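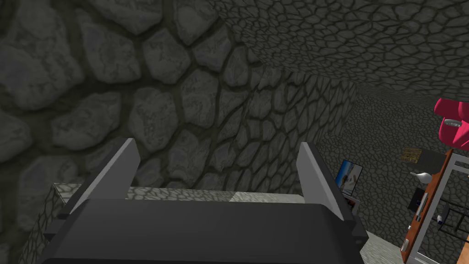

Tidying shelves in a simulated room: what worked for us

I've been running the shelf job in simulation since June, and I finally have some numbers I trust! We use the Udeo planner with the Jisby grasp library, and the question was simple: does it help to change the wall textures and the clutter between training runs, or is that just a nice way to heat up your graphics card?

It helps, a lot. With one plain room the policy put 50 percent of the test objects back on the right shelf. With seven textured rooms (cobblestone walls and all) it got to 81 percent, same objects, same training time.

A few tips if you want to try it at home:

- Put a busy pattern on the ceiling too. I skipped mine at first and the policy got lost every time the wrist camera tilted up.
- Start with the fingers open. Saves you a silly failure on step one.
- Keep small vases away from shelf edges until the grasps settle down. Ask me how I know.
- Save your seeds! I lost 2 good runs that way and I'm still grumpy.

The Partanen scoring script works fine for this, just turn off the timer. Next up is drawers, which I'm dreading a little.

We use cookies to remember your settings. Accept | Manage

Contact | © 2020 Vusarance | Back to top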